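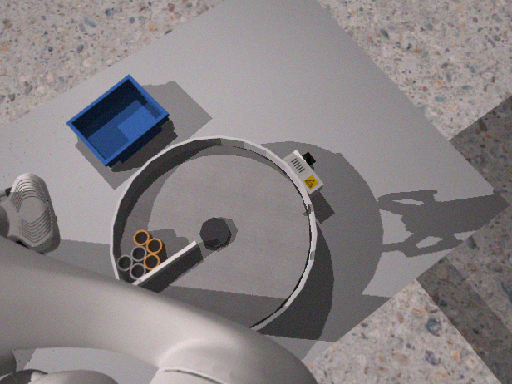
Sorting Rings scene in the simulator, with the round tray, the blue bin and the arm up close.

Fotell Lead Kit
Hand guiding and remote control for teaching small-part jobs
By Odair Seixas, Lovside

I've been teaching arms to pick up little things for a good while now, and the part I always dreaded was the typing. Waypoint, offset, waypoint, offset, go get coffee. The Lead Kit is what I wanted instead: grab a handle, do the job yourself, and let the arm keep the recording!

You get two ways to show a task. With the guide handle clipped on behind the wrist, you push the real arm through the motion and squeeze the trigger when you want the gripper to close. With the desk controller you do the same thing from your chair, either on a real arm or in the simulator (that's where I'd start, especially if you're new and a bit heavy-handed like me). Both save to the same file type, so you can mix them in one task.

The Sorting Rings scene comes loaded with every kit. It's a round tray with a low white wall, a hub in the middle and a straight divider bar, and there are orange and gray rings bunched up against the bar. I love it as a first lesson, and I also swear at it a lot. The rings sit right next to each other, so if you come down too wide you'll bump the neighbor. My tip is to take one from the outside of the bunch first and go slow on the last bit. Set the controller to fine mode for that and back to normal for the trip over to the blue bin.

Bergþóra Thoroddsen built the scene and she added the shadows on purpose. Watch the gripper's shadow on the table as you come down, it's a great help with judging height on a flat screen.

What's in the box
Guide handle with trigger
Desk controller and stand
Wrist clip
2 cables, one for each device
Simulator license for one computer
Printed quick start (short, I promise)

Specs
Controller weight: 600 g
Handle cable length: 700 mm
Recording: up to 994 demonstrations per task file
Works with: Mancuso and Statora arms, current controllers only

A few things I get asked. Yes, you can trim a recording, so a clumsy start doesn't mean doing it all over. Yes, left-handed people can flip the controller layout in settings. No, the handle doesn't fit the older Mancuso wrist, but we're working on a clip and I'm hoping for February.

Kits ship from the Lovside shop with the simulator key in the order email. If you'd like to try before you buy, write to me and I'll set you up with the demo version, Sorting Rings included.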